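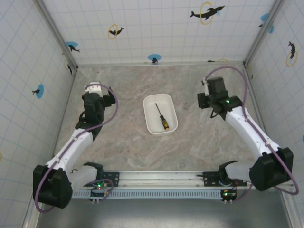 Bista Tool Fair, Hall 2

Home | Visits | Fairs | Workshops | Contact

The hand tool section was smaller than in July, with 15 stands along one wall. We started at Greco, where the screwdrivers had yellow and black handles and you could ask to try any of them. Small parts and single tools were set out in shallow white trays with rounded corners, and I would like some of those for my own bench.

Kidora had storage boxes and a 128-piece bit set — too big for most home shops. Rusden showed clamps, but the prices were not up yet.

One table had a marble-patterned top in beige and pink, and white walls with a light blue grid and dolphins on them. A screwdriver lay in a tray there.

Parking was free for the first 30 minutes. The café closed early.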